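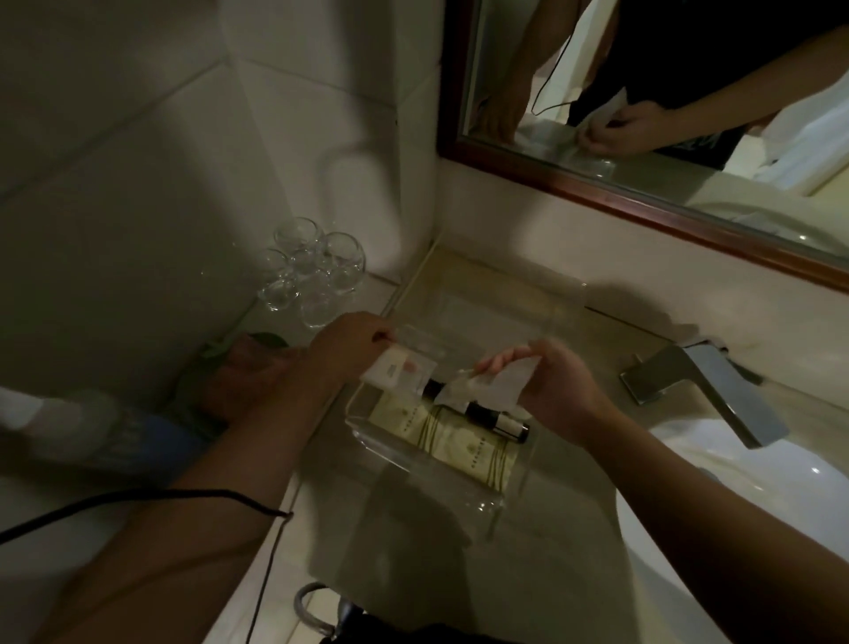 Heritage travel bursary opens again for young people with family roots in Portugal

Applications have opened for the Falcão Bursary, which helps young adults from Portuguese families abroad to spend a few weeks in the places their parents and grandparents came from, and we are so pleased to say that there are 16 places this time, the most the scheme has ever been able to offer.

The bursary is run by the Rivora Association and pays for flights, lodging and language lessons. Those chosen will stay for three weeks, beginning in the north and working their way down towards the coast, with plenty of free days left open so that people can go off and look up cousins, knock on the door of a great-aunt, or simply sit in the village square that they have been hearing about at Sunday lunches all their lives.

Albertina Carvalho, who leads the programme and travels with the group, went on a very similar trip herself when she was a student, and she still talks about it with a great deal of feeling.

"I had my grandmother's recipes and a handful of her songs, and I thought that was all there was to know," she said. "Then I stood in the church where she was married and a lady came up and told me I had her chin! I went home and changed my course the same month."

Several past travellers have gone on to teach, to translate or to set up projects of their own. One of them began the Katell reading circle, where older members of the community record their memories in Portuguese and younger ones help to write them down in English (there is usually cake, and newcomers are made very welcome).

Family trees need not be tidy. Lertchai Panyasiri, whose mother is Portuguese and whose father is Thai, joined the last group and says he nearly didn't apply, as he worried that his spoken Portuguese would let him down.

"I could order a coffee and say sorry, and that was more or less it," he said. "By the second week I was arguing about football with my uncle's neighbours, and losing, and I was very happy."

Four of the places are being kept for people who have never visited Portugal before. Applicants should be aged between 18 and 30 and will be asked for a short letter about what they hope to learn, which may be written in either language.

Forms can be collected from the Anetti Library or requested from the association by post, and should be returned by the end of February.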